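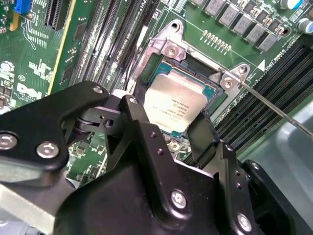

Ticket 464: Unlock commands timing out at Vanengate lot
Status: Resolved
Opened by: Grendstead Car Share, fleet desk
Members at Vanengate were tapping Unlock in the app and getting a spinning wheel, then "Vehicle not responding," while the car sat there perfectly healthy with a full signal. It came and went, worst between 7:00 and 9:00 in the morning, and only at this lot. I started with the hardware, so the Dell in the lot office got opened up right down to the silver lid on the processor, with the printing on it and the metal bracket screwed down around it. I went in hoping for a nice easy heat problem and didn't get one, but the search after that was a really good one, so I'm writing the whole thing out for the other lots.

Thursday, 7:10 a.m.
Stood in the lot with a test account and tried every car. 8 of them failed on the first tap and worked on the second or third. Locking was fine every time, which I loved, as it meant the radio units in the cars were hearing us.

7:45 a.m.
Called Mthembu, who make the in-car units. They pulled the message history while I waited (great people, very quick!) and the failed unlocks had reached the cars. The cars refused them. Reason code: "expired."

8:20 a.m.
Expired! So now we're looking at clocks. An unlock command is good for 60 seconds from the moment it's stamped. A lock command has no time limit, so of course those all went through.

8:35 a.m.
Compared the time on the lot computer with the time in the cars. The lot computer was 52 seconds behind. Most taps were landing with just a few seconds left, and on a busy morning the queue ate those up. That matches the rush hour pattern perfectly.

9:15 a.m.
Looked at why the clock was off. The Dolturov booking software has its own time sync setting, separate from the one in the operating system, and the two were fighting. Dolturov was checking against an old server address that was retired when we changed networks in March. No reply, so it kept putting its last known offset back.

9:40 a.m.
Fix applied:
Dolturov > Site Settings > Time > set Source to "System"
Restart the booking service
Force one sync from the operating system
Check that the drift reads under one second

10:05 a.m.
Ran 300 unlock commands from the test script across all the cars in the lot. Every one accepted on the first try. I may have cheered.

Follow-up, next morning
Watched the 7:00 to 9:00 rush live. No timeouts, no calls from members. The longest unlock took four seconds.

Notes for other lots
If you see unlock failures but locking works, check the clock before you open a case or swap an in-car unit. The Dolturov setting doesn't show on the main status page, so you have to go into Site Settings to find it. I've asked them to add a drift warning and they've logged the request. Also, please don't raise the command limit as a workaround. It's short so an old unlock can't open a car after the member has walked away.

Members who were charged for a late start that morning have been flagged for refunds under this ticket number.

Closed by fleet desk. Reopen if the drift goes over five seconds.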